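Two-Arm Table Cell: Setup and Care
Course handout, unit 8
Robotics Workshop, Prurside Technical School
Instructor: Purificación Zabala
Lab lead: Faraji Tanui

Read this before your first bench session and bring it with you. Last term's groups learned the cell by poking at it, and they did fine, but they lost half of April to problems that a good setup would have caught in ten minutes. We want you to get to the fun part sooner!

What the cell is for

Our cell has two arms that share one table. Each arm has its own base, its own controller and its own gripper, and the work is kitchen play: pick up a piece of toy food, put it in a pan, move the pan, clear a tray. It sounds like a game, and it is a wonderful one. A toy kitchen throws every kind of grasping problem at you in one afternoon – round things that roll, flat things that hide their edges, soft things that change shape every time you let go of them, and handles that only work from one side.

The cell came to us from the Astton building and was put back together by Ainhoa Casado and Ignacio Miranda. The cell log starts with their first power-up and had 1,581 entries when this handout was written. Please read the last page or two of the log before you touch anything. You'll be surprised how often your problem is already in there with the fix next to it.

Frame, curtain and table

Start with the parts that don't move, because everything else is measured from them. Go around the frame and put a hand on each joint. A bracket that has worked loose feels fine when the arms are still and then shivers when one of them stops hard. If you find play, snug the bolt, then check the joint diagonally across from it, which has usually shifted too.

The curtain should hang so that no fold can reach an arm at full stretch. Pull it back and clip it if it has crept inward. The diagonal cords get a gentle pluck with one finger. They should both feel tight. If one has gone slack, tell Faraji and don't retie it yourself, as the two get adjusted as a pair.

Wipe the table with a dry cloth only. We want it dull. A shiny patch throws glare into the cameras, and a camera that sees glare will happily report an object that isn't there.
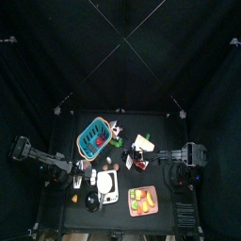
Home position comes next. Both arms get sent home one at a time, left first, with the other arm's controller paused. Stand at the front of the table with your hand on the stop button the whole time, and have your partner call out the joint numbers from the screen. If a joint reads differently from the card taped inside the cell log, stop and write down both values before you rehome. That record is worth more to us than a quick recovery.

After homing, move each arm by hand through its slow range. You're listening as much as looking. A healthy joint has a soft, even whir. A dry one has a tick in it that comes back at the same angle every time, and once you've heard it you will never miss it again. Demetrio Garrido kept a recording of a bad elbow joint from our older Gallardo arm, and we'll play it in class.

Checking the grippers

The gripper is where most of the wear happens, and it is my favorite part of the cell to look after. You can learn a machine's whole week from its fingertips. Work through these in order, with the arm paused:

1. Open and close the gripper fully 3 times and watch both fingers. They should start together and stop together.
2. Hold each finger near the tip and rock it sideways. A little give is normal. A click is not.
3. Look at the linkages and bolts in good light. Every bolt head has a paint stripe that runs onto the metal next to it. If the two halves of the stripe no longer line up, the bolt has turned.
4. Clean the contact faces with a lint-free wipe. Toy food leaves a waxy film, and cloth leaves fluff.
5. Close the gripper on the test strip and pull. It should drag, and it should not slip out.

If a bolt has turned, take it out, clean the thread, add one small drop of threadlocker and bring it back to the stripe. Then leave it alone for the curing time printed on the tube. People always want to run it right away. Please don't!

Cable slack matters too. Swing the wrist to both ends of its range and follow the cable with your eyes as it goes. You want a loose curve at both extremes. If it pulls straight at either end, free up more length at the upper clip before you run anything.

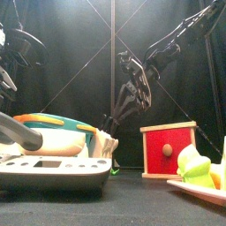
Page last changed: 6/13/21

Laying out the table

Once the arms check out, put the objects down. We use loose layouts for practice and a marked layout for testing, and the two should never be mixed in one run. For a loose layout, spread the pieces so that each arm has something it can reach easily and something it has to work for. Leave a clear lane in the middle where the grippers can pass each other at low height.

A few things we've learned about particular objects:

Cloths are hard, and they're great practice. Drop them from a low height and leave the folds the way they land. If you smooth a cloth out each time, you'll end up with a program that only knows flat cloths.

Drawers and boxes with knobs need to sit where the gripper can come at the knob straight on. If the box slides when the drawer is pulled, move it closer to the base of the arm, where the pull is steadier.

Pans go on the stove with the handle pointing somewhere an arm can get to it. Try a few angles. It's a good exercise to find the handle angle where the left arm stops being the sensible choice and the right arm takes over.

Trays should be set down flat, with the food pieces inside the rim. A piece balanced on the rim will fall when the table shakes, and then you'll spend the next run chasing it.

Setting the force limit

Closing force is set in the controller as a plain number with no unit, and our working value is 570. It was tuned by hand in the Brestville lab and it suits most of the hard plastic pieces. Softer things want less. Sponges are a nice teaching case: they squash, the controller reads the squash as a missed grasp, and the fingers keep closing until the sponge pops out sideways. Lower the value in small steps and log each one.

Never raise the limit to rescue a bad grasp. If the piece is slipping, the fingers are nearly always in the wrong place, or dirty.

Wrist cameras

Each wrist camera looks past the fingers, so part of its view is always blocked by the gripper itself. That's expected, and the software masks it out. What the software can't fix is a camera that has rotated a hair in its mount. Compare the live view with the reference view saved on the cell computer and look at where the finger falls. If it has moved, loosen the mount, turn it back, tighten it and run the calibration routine again from the top.

Clean the lens with the blower first and the cloth second. Grit under a cloth is how scratches happen.

Deep pans deserve extra time here. From above, small pieces in the bottom hide one another, and a handle that loops over toward its neighbor can hide a lid as well. Tilt the wrist and take a second look before you commit to a grasp.

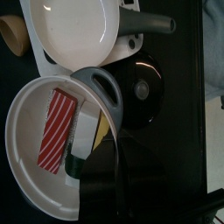 Do we have to recalibrate the wrist camera every time we change a gripper finger?

Only when the new finger is a different shape or the mount was loosened during the swap. If you changed a worn finger for the same type and never touched the mount, compare the live view with the reference view, note the match in the log and carry on.

Shutting down

Clear both grippers, send the arms home, right first this time, and pause both controllers before you cut power. Put the food back in its bins and the pans on the shelf. Write your log entry while you're still standing at the cell: what you ran, what you changed, what sounded odd. Sign it with both partners' initials.

For next session

Bring a log entry of your own for a gripper check, with all five steps filled in, and one question about cable routing. Ainhoa will have the old wrist assembly open on the side bench, so come early if you'd like to get your hands on it.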